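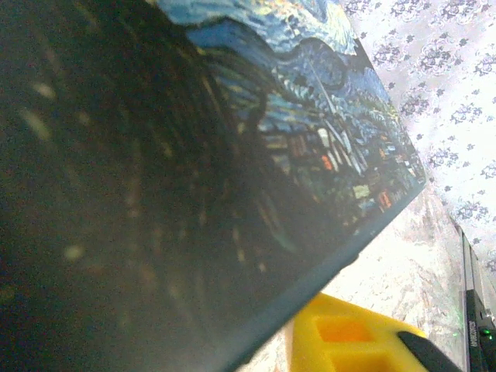

Kanchan Bansal replied to my last post asking whether a person can really learn to sleep through the night again at sixty-three, or whether I was just having a lucky week. Fair question, Kanchan, and I've been thinking about it all morning, so please bear with me, this is going to run to several posts.

First, the lucky week. It was five nights, and I do know five nights is hardly a medical study. But before that I hadn't gone past 3 a.m. without waking since my husband changed to early shifts, and that was four years ago. My nephew worked it out as 1,461 nights, which I did not thank him for.

So what did I change? Mostly boring things, I'm afraid. The biggest one was getting up at the same time every single day, weekends too. I fought this for months. If I've been awake from three to five then surely I've earned a lie-in on Sunday, that was my thinking. But every time I took the lie-in I was wide awake at midnight the following night, and round we went again.

Now it's 6:30, no matter what sort of night I had. The first two weeks were miserable. I cried over a jar lid. I put the milk in the cupboard with the plates and found it after lunch.

The second thing was getting out of bed when I can't sleep. Vandana Bhatt told me this one years ago and I nodded and didn't do it, because the bed is warm and the hallway is not. You give it a while, and if you're still lying there going over what you said at somebody's wedding in 1994, you get up and sit somewhere else until your eyes get heavy.

I have a chair by the back window with a blanket on it. I take a dull book. I'm on a history of canals at the moment and I'd like to say it's dull but I've gotten quite fond of it, so I may need to find a worse one.

Please don't look at the clock while you're up, by the way. I turned ours to face the wall. I used to do the arithmetic, you know, if I drop off right now I'll get three hours and forty minutes, and then of course I didn't drop off right then, and had to do it all over again with a smaller number.

Pankaj Rathore asked about tea. Pankaj, I know you don't want to hear it! I stop at noon now. I kept one cup in the afternoon for a long while and swore it made no difference, and then I had a cold and went off tea altogether and slept like a baby. I've tried it with the afternoon cup since, twice, and both times I was in the canal chair by three.

Things that did nothing for me, in case it saves somebody the money: the lavender spray (smelled lovely, then I was awake and smelling lavender), the magnesium, the recording of rain. The rain just made me get up and go to the bathroom.

I also bought a very expensive pillow, and I'm too embarrassed to say what it cost. It's comfortable and I like it. I was awake on it in great comfort.

One more that did help, and I nearly forgot it. I write tomorrow's list before supper, at the kitchen table, with a pen. Bills, phone calls, whose birthday it is, the gutter man. If something pops up in the night I can tell myself it's on the list, and if it isn't on the list I'm allowed to write it down on the pad by the chair and that's all I'm allowed to do about it.

Deepak Upadhyay, you said in the other thread that you're up for hours nearly every night and you're tired enough to nod off at red lights. Please go and see your doctor, dear, I mean it. That's a different thing from my sort of waking up and no amount of canal history is going to fix it. My sister put it off for ages and she had sleep apnea. She's a new woman with her machine, and her husband says the house is finally quiet.

And to Rajkumari Bajpai, who wanted to know about naps: I still take one! Twenty minutes, before two o'clock, with the kitchen timer going. If I sit down after supper with the television on I have to stay upright and keep my hands busy, so I've been knitting, badly. There's a scarf coming along that gets wider as it goes.

Anyway, Kanchan, to get back to what you asked. I woke at four last night, so there went my streak. But I was only in the chair for a chapter, and then I went back to bed and slept until the alarm, and a year ago I'd have been up for good. I'm going to keep on with it through June and I'll tell you all how I get along. Now I have to go and call the gutter man, he's at the top of the list.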